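Steamed bun mornings return to Jekcombe hall

Last updated: February 3, 2025
2 min read

The steamers are back on at Jekcombe Community Hall! After a long break over the summer holidays, the Prullby Street neighbours' group has restarted its bun mornings, and the first one filled the side room well before the tea urn had boiled.

Mal-soon Chae, who taught the original classes, is running the new ones with Sheena Baxter. The idea is wonderfully simple: you turn up with an apron and a container, learn to mix and shape a plain dough, and go home with your own buns and the recipe on a card. Fillings come later in the program (red bean first, then pork and cabbage), but Mal-soon likes everyone to get a plain bun right before they start hiding things inside it.

“A plain one shows you everything,” she told the group. “If you kneaded it badly, you will see it on the top.”

Each batch is kept small, with plenty of space left between the buns so they can puff up without sticking to their neighbours. A big white plate waits beside the steamer for serving.

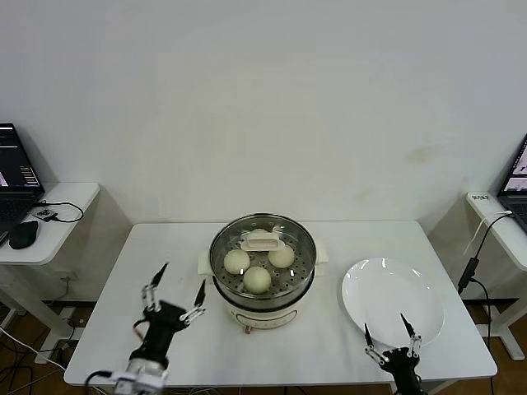 What's coming up

The group will meet every second Saturday until the end of term, with 3 sessions set aside for beginners and 2 for people who already know their way around a dough. Ha-rang Tak has offered to lead one of the later mornings on flower-shaped rolls — the twisted ones with spring onion that vanished in minutes at the December street party.

Brândușa Vlad came along to the first class having never steamed anything but broccoli, and has already put her name down for the rest. “I couldn't believe how soft they were,” she said. “I ate two in the car park and had to tell the kids the bag was light because of the air in them.”

Entry is by gold coin donation, and flour and yeast are supplied. The group raised $422 from bun sales last year, and the money has gone towards ingredients and a second set of mixing bowls in honeycomb yellow, a colour that caused a surprising amount of debate.

Bookings can be made with Sheena at the hall's front desk. Children are welcome with an adult.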